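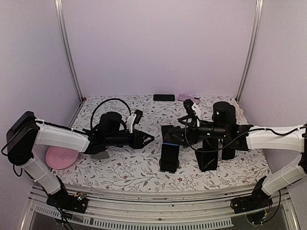

Budgeting for a two-arm workcell

Budgeting for a two-arm workcell covers the purchase, installation and upkeep of a bench station in which a pair of small robot arms share one work surface. The arms are usually the largest single line in the budget, but enclosure, cabling and spares can together match them.

Scope of the cost estimate

An estimate is normally split into capital items and running items. Capital items include the arms, grippers, wrist cameras, control computer, frame and wall panels. Aluminum posts with grooves along their length are common because panels and brackets can be moved without drilling. Running items include replacement cables, gripper fingers, table coverings and the objects to be handled, such as phones, phone stands and plates.

Table coverings are often left out of first estimates. A site that changes backgrounds between tasks needs several cloths, plain and printed, and a place to store them.

Matched arms

Arms are generally bought in pairs from one production batch. Mixed batches may differ in firmware or connector type, which adds setup time. Planners at Rultbridge, a contract lab with 7 cells, order 2 spare wrist motors with every pair - a practice later adopted at its Norðdahl site.

Cabling

Cable length is set by the full reach of the arm, with slack left at the elbow and wrist. Cables tied along the upper link wear mainly at the last tie before a joint. Grethe Lykkegaard, in a planning guide written for Garneo, recommends holding 35 percent of the first year's parts budget for cables and connectors. Elínborg Brynjólfsdóttir has argued that the share is too high for cells run on a single shift.

Delivery and scheduling

Lead times differ by component. In the Nistia price list dated Apr 12, 2026, arms are quoted at 42 working days and frame parts at 7. Orders placed in August are often delayed by plant closures. The frame is therefore assembled first, and base mounting points are checked against the arm drawings before the panels go on.

See also

Gripper selection
Wrist camera mounting
Spare parts planning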